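Oiling a Butcher-Block Worktop

Last updated 19 February 2025

Scope

This page covers solid wooden worktops made of glued strips, used as a desk, bench or table. It does not cover veneered board, which is too thin to sand in the way described. Kitchen tops can be treated the same way, but check that the oil is sold as suitable for contact with food once cured.

What you need

Hardwax oil or pure tung oil
Abrasive sheets in 100, 150 and 180 grit
A cork sanding block
Lint-free cotton cloths
A vacuum cleaner with a brush head
Nitrile gloves and a dust mask
A metal bucket with a lid, part-filled with water

Preparing the surface

Remove anything that can be unbolted. Fittings that have to stay should be masked at the base with low-tack tape, pressed down with a fingernail so that oil does not creep under it. Wipe the top with a damp cloth and leave it until fully dry.

Sand along the grain with 100 grit until old finish and shallow scratches are gone. On butcher block the strips may differ slightly in hardness, and pressing harder on one strip will leave a hollow. Keep the block flat and use long, overlapping strokes. Repeat with 150, then 180. Going finer closes the surface and reduces how much oil it takes up.

Vacuum twice. Between the two passes, wipe with a barely damp cloth to raise the grain, let it dry, and go over it lightly with a used piece of 180. 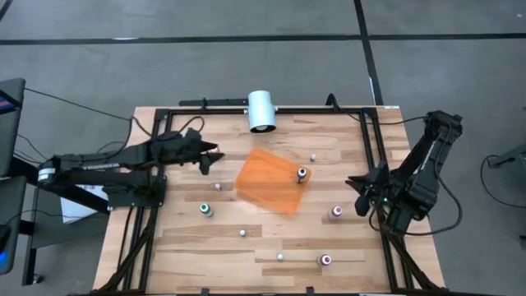 Stir the oil with a flat stick, right down to the bottom of the tin. Do not shake it, as the bubbles carry over into the film. Pour a small amount on to a cloth and work it along the grain, covering a strip of 33 cm or so at a time if the product is fast-drying.

Leave the first coat for 10 minutes, then wipe off everything that has not soaked in. Oil left standing turns sticky and has to be scraped. Check under the front edge, where drips collect.

Allow the drying time given on the tin before the second coat. In a cold room this can double. End grain normally needs a third coat.

Both faces should be treated. A top oiled on one side only takes up moisture unevenly and may cup. If the underside cannot be reached without dismantling the stand, plan for this before starting.

Used cloths

Oily cloths can heat up and catch fire by themselves. Put them in the bucket of water straight after use and close the lid, or spread them flat outdoors to dry.

Upkeep

Wipe with a well-wrung cloth. Re-oil when a drop of water no longer beads. Small dents can be lifted with a damp cloth and a warm iron before re-oiling.

Text: Nataša Nikolovski. Corrections to the drying section by Valtteri Väisänen.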